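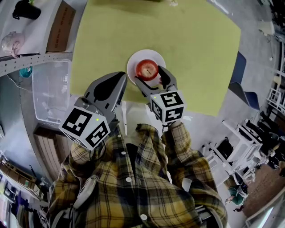
Figura 1. Pinças manuais com cubos de marcadores fiduciais; a pinça direita fecha-se sobre uma maçã num prato branco.

Guia de recolha de demonstrações com pinças manuais

Este guia descreve o procedimento adotado no projeto Rarkberg para gravar demonstrações bimanuais de manipulação sem recurso a teleoperação. Destina-se a operadores que já concluíram a sessão de acolhimento e a investigadores que pretendam reproduzir o protocolo no seu próprio laboratório. A versão atual foi redigida por Radka Karagiannis e Ihor Yurchenko e substitui as instruções distribuídas em março.

Princípio do método

O operador executa a tarefa com uma pinça em cada mão, enquanto uma câmara colocada à altura da cabeça regista o espaço de trabalho. A pose de cada pinça é estimada a partir dos marcadores impressos nas faces do cubo branco fixado no dorso do dispositivo. As trajetórias assim obtidas são convertidas para o referencial do robô e utilizadas no treino da política por imitação.

Preparação do espaço

1. Estenda o tapete verde sobre a mesa e alise-o com a mão. Pequenas rugas junto às margens são aceitáveis; na zona central, devem ser eliminadas.
2. Coloque o prato próximo do centro do tapete e o objeto da tarefa sobre o prato. Na tarefa de referência, o objeto é uma maçã.
3. Retire do tapete qualquer material que não conste da ficha da tarefa. O mobiliário e os objetos em redor da mesa podem permanecer onde estão, desde que não se desloquem entre episódios da mesma série.
4. Verifique a iluminação. Reflexos intensos sobre os cubos prejudicam a deteção dos marcadores.

Verificação das pinças

Ligue as duas pinças e confirme que a luz verde está acesa em ambos os cubos. Abra e feche cada pinça 2 vezes, até ao fim do curso, para que o programa Furitus registe os limites de abertura. Se o valor apresentado no ecrã não regressar a zero com os dedos fechados, repita a operação antes de prosseguir.

Os cubos não devem ser retirados nem rodados. A transformação entre o cubo e a ponta dos dedos é calibrada para cada dispositivo, e qualquer alteração obriga a nova calibração — incluindo a troca de cubos entre a pinça esquerda e a direita.

Gravação de um episódio

1. Posicione as duas pinças abertas sobre o tapete e aguarde o sinal sonoro.
2. Aproxime a pinça direita do objeto, mantendo pelo menos uma face do cubo voltada para a câmara.
3. Feche os dedos sobre o objeto num movimento contínuo. Não corrija a preensão com a outra mão.
4. Levante o objeto, desloque-o para a posição indicada na ficha e abra os dedos.
5. Regresse à posição inicial e termine a gravação.

Durante toda a execução, a pinça esquerda permanece aberta e dentro do campo de visão, mesmo quando a tarefa não exige a sua intervenção. Os episódios em que uma das pinças sai do campo são classificados como incompletos. Cada série compreende 18 episódios, seguidos de uma pausa obrigatória.

Validação dos dados

Concluída a série, abra-a no módulo de revisão e percorra as trajetórias das duas mãos. Um salto brusco na posição indica, em regra, a perda momentânea dos marcadores. Rejeite o episódio se o salto ocorrer durante a preensão; nos restantes casos, assinale o intervalo e deixe a decisão ao revisor.

No estudo interno coordenado por Drita Hoxha, a política treinada com 1000 episódios validados apresentou preensões mais estáveis do que a treinada com o mesmo número de episódios não revistos. A avaliação consistiu em 100 tentativas por política, com a posição do prato sorteada antes de cada tentativa. O efeito da revisão sobre tarefas com objetos deformáveis não foi ainda avaliado.

As séries aprovadas são transferidas para o servidor Grgić até às 18h00 do próprio dia. Os pedidos de recalibração devem ser dirigidos a Boris Nedeljković, com indicação do dispositivo e da última série gravada.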